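# Chapter 7: Share Prices and the Limits of Forecasting

After reading this chapter, students should be able to:

- explain the difference between a forecast and a valuation;
- state the main reasons why past prices are a weak guide to future prices;
- calculate a simple moving average and describe how it is used.

## 7.1 Introduction

On January 30, 2018, the shares of Plamero, a maker of kitchen fittings, closed at 684 pence. Two brokers had published notes on the company that morning. The first, Nadska, expected the price to reach 1,625 pence within two years. The second, Grokeo, advised its clients to sell and gave a target of 300 pence. Both firms had read the same annual report, and both had spoken to the same finance director.

The student may reasonably ask how two trained analysts could differ so widely. Part of the answer lies in method. Nadska had based its target on expected earnings, and assumed that Plamero would open new branches at a steady rate. Grokeo had relied on the chart of past prices. Its analyst, Jayson Quiambao, held that the share had followed a repeating pattern and was close to the end of a rising phase.

These two approaches are known as fundamental analysis and technical analysis. The first was treated in Chapter 6. The present chapter is concerned with the second, and with the wider question of whether the movement of prices can be forecast at all.

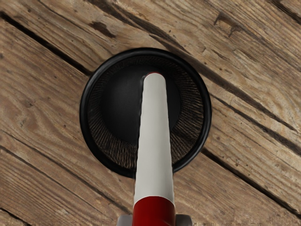
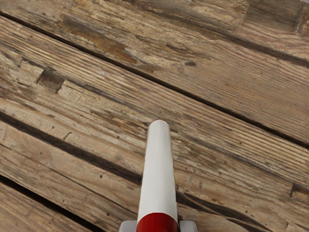 ## 7.2 Patterns in past prices

A technical analyst studies the record of prices and the number of shares traded. The balance sheet is of secondary interest. It is assumed that all known facts about a company are already contained in its price, and that the habits of buyers and sellers change slowly enough for certain movements to recur.

The simplest tool is the **moving average**. To find a five-day moving average, the closing prices of the last five trading days are added together and the total is divided by five. On the next trading day the oldest price is dropped and the newest is added. The resulting line is smoother than the line of daily prices, and a rise of the price above its average is often taken as a signal to buy.

Such a signal always arrives after the movement has begun. A longer average gives fewer false signals but responds more slowly, and the choice of length is a matter of judgement. Grokeo used an average of 152 days in its note on Plamero. It did not state why that length had been preferred to any other.

## 7.3 The problem of selection

A forecaster who publishes a large number of predictions will be right from time to time. If the correct predictions are widely reported and the others are forgotten, the forecaster may gain a reputation that the full record does not support. Students should therefore ask three questions of any published forecast:

1. What exactly was predicted, and by what date?
2. How many other predictions did the same person make in that period?
3. Would a simple rule, such as assuming no change in price, have done as well?

The third question is the one most often left out. It is taken up in Section 7.4, where the record of the Javier fund is compared with that of a portfolio chosen at random and held without change until the following August.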